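Toy tray

A toy tray, also called a jumble tray or, in older catalogs, a mixed tray, is a shallow open container in which small toys are kept together without being sorted. It differs from a toy box in having no lid and low sides, so that the contents are on permanent display whether or not anyone wishes them to be. Metal and wire versions are common, the first because it wipes clean and the second because sand falls through it onto somebody else's floor.

Contents

Balls dominate. They roll, so they are picked up first, and they do not stack, so they are put away last, on top of everything. A well-stocked tray usually holds several sports at reduced scale along with the rubbery spiky kind known as puffer balls, which belong to no sport at all. A soccer ball, a baseball and a globe ball may share a few inches of space, with the globe generally giving way. 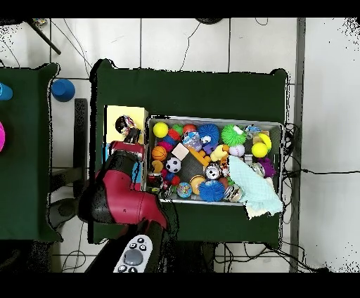 The remainder is known in the trade as fill. Dobson, a maker of nursery furniture, used the word in its August catalog for "whatever the customer already has." Fill takes in ducks, blocks, soft animals and an assortment of household items that were never sold as toys but have been promoted. Empty cans and bottles enter trays in this way and are seldom demoted again. Cloths are sometimes laid over one side and are treated by most children as a further toy.

Capacity

Manufacturers state capacity by weight, in grams, a measure few parents have found useful. The Stokell tray is rated at 2,000 and the deeper Latance at 3,758. Storetti gives 2,602 for its wire model, along with 19 cleaning instructions – the last of which is to read the first again. Since soft toys weigh little and take up a great deal of room, any tray can be full to the rim and well within its limit.
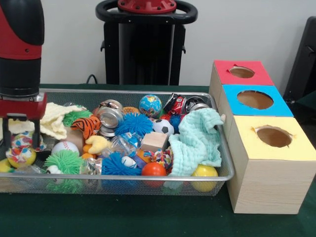
Keith Bunting
Contributing editor, Household Objects

Sorting

Opinion on sorting is divided. One school holds that balls should be kept apart from plush, on the grounds that a tiger on its side under a layer of balls is hard to find at bedtime. The other school has tried this. Trays with removable dividers were sold for a time by Stokell, and the dividers are now most often met with as ramps.

See also: Toy box; Puffer ball; Junk drawer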